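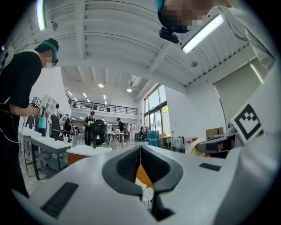

Pevier 2.4: tag-based pose recovery and a new sync check

Release 2.4 of the Pevier trajectory pipeline went to the Flilance and Hettiarachchi sites on 27 November 2023. It replaces the tracking fallback we have carried since July and changes how episodes are accepted or rejected at ingest. Sites still on 2.3 can keep recording, but their uploads will be reprocessed under the new rules.

Why the fallback changed

The main pose estimate for a hand-held gripper still comes from visual-inertial odometry on the wrist camera. It works well when the camera sees static structure and badly when another operator fills half the view. In a room with several people recording at once, moving heads, arms and other grippers supply a large share of the strong features. The outlier rejection in 2.3 assumed that moving features were a minority. When they were a majority for more than a few frames, the estimator locked onto the wrong group and reported a confident, smooth and incorrect trajectory.

In an audit of 3000 episodes, 454 had at least one segment of this type. The old fallback, which interpolated between the last good pose and the next one, repaired short gaps but did nothing for segments where the estimator never reported a failure.

What 2.4 does

The square black-and-white markers are now used as constraints in the pose graph. Previously they were read only at calibration. Each marker is assigned to one of two classes in the site file:

fixed: mounted to something that does not move during a session. Contributes an absolute constraint.
carried: mounted to a gripper or other moving equipment. Contributes a relative constraint between two devices, and only when both have a valid clock.

A marker with no class is ignored. Treating a carried marker as fixed will pull the whole graph toward it, and the residuals can look acceptable for several seconds before they diverge. Check the site file first if a trajectory drifts in one direction during a two-operator task.

Detections at steep angles are down-weighted. A planar marker seen close to edge-on has two pose solutions with similar reprojection error, and 2.3 took the lower one. The new code keeps both until the graph has enough motion to separate them. If it cannot separate them within 25 frames, the detection is dropped.

Masking

The near field of the wrist view always contains the gripper body and fingertips. These do not move relative to the camera, apart from the fingers opening and closing, and so they act as a strong vote for zero motion. Masks are now generated per device at calibration from an open-close cycle. The shared mask shipped with 2.3 has been removed. Any device without its own mask will fail at load with error MASK_MISSING.

Ceiling lights were a second source of trouble. Long tubes give good line features along one axis and almost nothing along the other. Line features now carry a directional covariance, so a wrist camera pointed up no longer slides along the fixture.

Sync check

Head and wrist streams are aligned by cross-correlating angular rate over the first part of the episode, then again over the last part. If the two offsets disagree by more than one frame interval, the episode is held. The 2.3 check used the start only and missed clock drift in long recordings.

Results

We reran the 454 flagged episodes through 2.4. Of these, 794 separate bad segments were found, more than the audit had counted, as one episode can contain several. Most now resolve to a consistent trajectory. The rest fall mainly into two groups: no fixed marker seen during the segment, or fast wrist rotation with motion blur in every usable frame. Neither will be fixed in software at the current exposure settings. Unresolved segments are cut, and the remaining parts of the episode are kept if each is long enough to pass the length filter.

Processing time per episode has gone up. Most of the increase is in the graph solve, and it scales with the number of carried markers in view. Provley, the batch scheduler, now places two-operator episodes in their own queue so they do not hold up the others.

Before upgrading

Rerun the open-close calibration on every gripper. Add a class to every marker in the site file. Delete cached feature tracks, which are not compatible with the new masks.

Known issues

The viewer draws both solutions for an ambiguous marker in the same color. Graph residual plots do not refresh when switching between devices; close and reopen the panel. Episodes held by the sync check show as "pending" in the upload list with no reason given. The reason is in the ingest log under the episode ID.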